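Programs > Small Grants > Ollora > Progress report

Ollora Adult Learning Trial - progress report to the Rotmont Fund
Prepared by Salma Lamrani, program lead, Dromomine

Dear Sille and everyone at Rotmont,

It is a pleasure to be writing to you again, and I hope you will forgive me if this runs on a bit, as there is a good deal to tell. When we last reported we were still arguing over the wording of the consent form. Since then enrolment has closed, the first round of interviews is finished and the evening classes are well under way at both sites.

We had hoped for 95 learners and we have 95, which took a great deal of phoning, and in one case a very long chat over a back fence. Of these, 48 were drawn by lottery to start classes straight away, and the others will start once the second round of interviews is done. I was nervous about the draw, I'll admit. People had rearranged shifts and childcare in the hope of an early place, and telling somebody they must wait is never pleasant. We held it in the open with everybody invited, tea and biscuits included, and I think that helped. Two people on the waiting list have since moved away, and both have kindly agreed to be interviewed by phone.

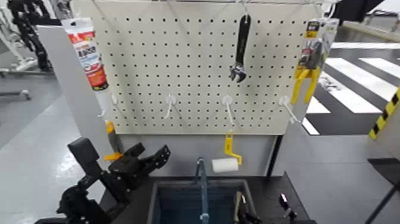 Attendance has been our main worry this term, as you'll remember it was in the pilot. It is holding up well in the morning group and less well in the evenings, when people come in tired and the bus back is unreliable. The tutors have shortened the evening session and moved the reading work to the start, and we'll watch whether that makes a difference. They have also been building lessons from everyday things, so a learner might practise on the printed label of a tube of sealant or the backing card on a pair of pliers, and then write a short note asking a shop for a replacement. The workbook chapter on letters has been rewritten along the same lines, and I'll send you a copy when the proofreading is finished.

On staffing, our second interviewer left us for a full-time job (we were sorry to lose her, and very pleased for her). Her replacement has done the training with our colleagues in Lund and is now out on visits. The handover cost us nearly 2 weeks, which we have made up by trimming the time set aside for data cleaning. I'd like to put some of that time back if you are agreeable.

Spending is within the budget you approved, apart from travel, which is over. Fuel is the culprit. I would like to move the unspent printing money across to cover it, and Sille, I'll send the revised table separately for your signature.

The second round of interviews begins in December. We'd be delighted to have one of you along for a visit before then, and the evening group in particular has asked when you are coming.

With warm thanks,
Salma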